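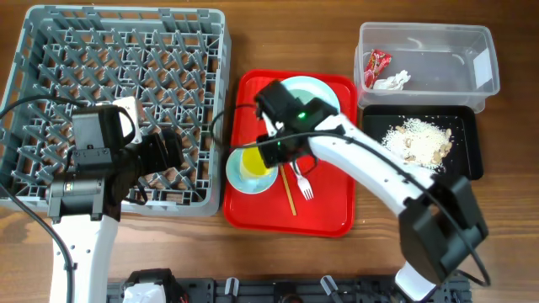 Is it still worth buying movies on disc when everything streams? For my family it is, at least for the ones we watch over and over.

I pay 15 dollars for a disc and it stays on my shelf. Back in June we sat down for our favorite Grandari cartoon on Odau and it was gone – no warning, just gone! The kids were crushed (okay, me too). Renting it again would have bought us 48 hours and not a minute more.

So I drove over to the used media store in Olthorpe and came home with 12 movies, extras and all. I know discs take up room and they scratch. I still like pulling one out on a Friday and knowing it will be there.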